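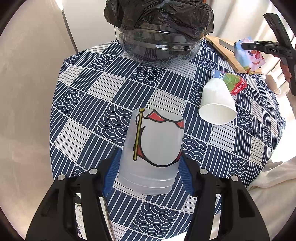
Trinity Pettigrew had been looking forward to the end of the party almost more than the party. Everybody else was out on the porch yelling about the Mustcombe softball scores, and she had the whole glorious mess to herself!

She started with the cups. There was one upside down on the tablecloth with a cartoon flag on it, white with a red-orange edge all in scallops, and she loved it on sight. It looked like the flag of a very small, very cheerful country. A paper cup had rolled over next to it and somebody had left a drink carton behind that, the one with the green leaf.

"Are you cleaning?" Kenji Escobedo put his head around the door. "Gus said we'd do it in the morning."

"Gus says that every year."

"He means it every year."

"Come and look at this cup, though."

Kenji came and looked. He was a good friend that way. He bent down until his nose was nearly on the table and gave it a proper going-over.

"You can see the tablecloth through it," he said. "A little bit. It's like fog."

"Isn't it great?"

"It's pretty great," said Kenji, and got a trash bag.

They did the paper cups first, then the cartons, and Trinity shook each carton by her ear before it went in. Two still had tea in them. Kenji drank one. The tablecloth had come from her aunt's house on Doucet Street, navy and white and gray, blocks of little waves and blocks of stripes, and she had always thought it was the best thing anybody in the family owned. As a kid she used to walk two fingers across it from one patch of waves to the next, and you weren't allowed to touch the stripes. The stripes were sharks.

"Sharks," she told Kenji, pointing.

He moved his hand right away.

Roscoe Baptiste wandered in after cake and got the chairs instead. Then Zachary Cormier came looking for Roscoe, and by the time Gus turned up to say they should leave it all for the morning, the four of them were racing two fingers each across the waves, and Roscoe had already been eaten 3 times.

"What are the rules?" said Gus, pulling up a chair.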